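Slide 6 – what we collect, Doltano project

Pause for water. They've just had the loss curves and will want something with furniture in it.

Say: we have 2624 examples of cups on tables. Of these, 1334 came from the Stelletthorpe sessions, in rooms people live in. Meredith, our old lab table, supplied the rest, and you could eat off it, which is part of the trouble.

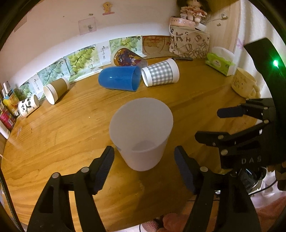 Slide 6: Two grippers, one cup upright, the others on their sides.

Point at the frosted cup first. Pale, see-through, bad news for depth estimates. Then the gingham paper one. Same word in English, very different squeeze.

Each example gets a start label and an end label. Fumbles stay in – I fought this and lost.

If asked about the Jakonov split: 90 percent train, rest held out by room. Don't get drawn into why.

Click. Slide 7 has 2 videos, and the second one has sound.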